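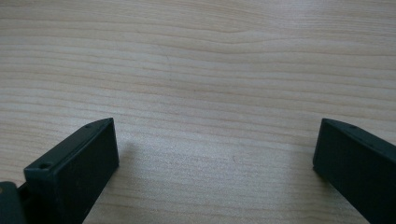
Figure 3. Light-colored wooden surface with fine, mostly horizontal grain. The lines bend into a slight hump near the top center.

4.2 Grain direction and perceived quality

The first part of the survey asked respondents to rank six tabletop samples by how much they would expect to pay for each. The second part, reported in this section, dealt with the words people used when they explained their ranking. We were interested in whether buyers with no training in woodworking have a shared vocabulary for grain, and whether that vocabulary lines up with the terms used by sellers.

A total of 340 respondents completed both parts. They were recruited through two furniture stores in Niltelow and one in Arnska, and all of them had bought at least one table, desk or shelf in the previous two years. Respondents who worked in the furniture trade were left out at the screening stage. Interviews were carried out in the stores by the second and third authors and were recorded with consent. Most ran longer than we had planned for, mainly in Arnska, where the interview desk stood next to the returns counter and people were often waiting anyway.

Answers were coded by two readers working separately. Where the readers disagreed, the passage was read again by both and given a single code. The coding scheme was adapted from Lui and Görtz, who used it for floorboards, and it has four main groups: direction (straight, wavy, crooked), contrast (stripes, bands, plain), color (warm, pale, yellow) and feel (smooth, soft, rough). We added a fifth group for words that refer to age or origin, such as "old," "forest" or "factory." Words that could belong to more than one group were coded by context. "Soft" was the hardest of these. Some people used it for color, some for the way the lines faded into each other, and a few for what they thought would happen if they pressed a fingernail into the surface.

Direction words came up more often than any other kind. Respondents who preferred a straight grain tended to call it "clean" or "tidy" and to connect it with office furniture. Those who preferred a grain with some movement spoke of it as "real" or "natural," and several said they would trust such a table to be solid wood. This is not a safe guide. Printed and veneered surfaces can show the same kind of bend, and grain alone gave our respondents no way to tell one from another. Figure 3 shows the degree of movement that respondents usually had in mind when they said "a little wavy": shallow rises and dips, with most of the surface still reading as horizontal.

Contrast words were used in a less settled way. "Striped" was praise for some and a complaint for others, often within the same household. One couple in Niltelow gave opposite rankings to the same sample and used the same word to justify them. Pale samples drew fewer contrast words overall, even where light and dark bands were present. We think buyers look for contrast in dark wood and for color in pale wood, but the interviews were not designed to test this.

The seller vocabulary was taken from product cards and catalogs supplied by Mok and Eter, two regional chains, and came to 80 separate terms. Few of these were used by respondents without prompting. "Figure," the standard trade word for pattern in wood, was not used in that sense by anyone in the Niltelow group. When the interviewer introduced the word, most people took it to mean a number or a price. "Satin" and "matte" were widely understood, though respondents applied them to wall paint more readily than to wood.

There are two limits to these results. All three stores sell mainly to people furnishing small apartments, and buyers of large dining tables may talk about wood differently. The samples were also shown flat on a counter under store lighting — a table seen at home, near a window, may call up other words. A follow-up with home visits began in November and is described in Section 6.

The authors thank Oi-ling Lo for the second reading of the Arnska transcripts and Otis Lyons for access to the catalog archive.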